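Hand-Held Gripper Stations: Walk-Round Checklist, With Comments
Breltstead site, wet-task stations
Revised 13 April 2018

Please go through this before the first session and again after lunch. Mark each line OK, FIX or N/A, and do write something in the comments even when all is well, as the next person really does read them!

1. Finger pads seated, no lifting at the corners. OK
Comment: Pair 14 had a pad starting to peel, so it has gone back to the bench. Please don't glue these yourself, however tempting it is (I know, I've been there too). The Grurkurico pads press in by hand.

2. Fingers open and close fully, no grit in the joint. OK
Comment: A little stiff on one pair, fine after a wipe.

3. Marker blocks tight, faces clean, no scuffs across the pattern. FIX
Comment: One block turned slightly when I held it. A block that can turn is a fail, even if it only turns a hair, and the whole pair comes off the station until it's been tightened and checked again in the Vurkik log.

4. Cables clear of the fingers and with enough slack at the wrist to turn the hand over. OK
Comment: Have the operator reach to all corners of the tray before you tick this one. It's so easy to check it with the arms at rest and miss a snag.

5. Shoulder straps buckled, loose ends tucked in. OK

6. Spray bottles labeled, nozzle turned to off between sessions. FIX
Comment: Two with no label on the Pruitt side. Plain water only, please, until we have the data sheets in the binder.

7. Tray level on its stand, hose not pulling on the rim, nothing stored in the basin. OK
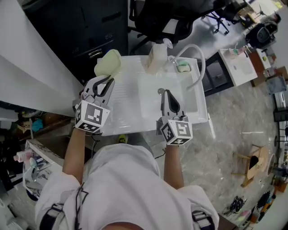
Item 7, tray station during a sponge task, both grippers in hand.

8. Floor around the operator clear for a full step in every direction. FIX
Comment: Coiled cables and small items belong on a shelf or in a bin. I'm forever saying it, and I'll go on saying it quite cheerfully, but the operator is looking at the tray and won't see what's by their feet.

9. Stools and chairs pushed back before the session starts. OK

10. Breaks taken on time, 43 minutes at most on the grippers. OK
Comment: Everyone was very good about this. Sore thumbs go in the log too, even small ones.

Open items from October: 2, both carried over. Spare pads are still on order.

Breltstead Station Safety | Questions to the shift desk | © 2018 | Back to top
Shares 14 | Comments 2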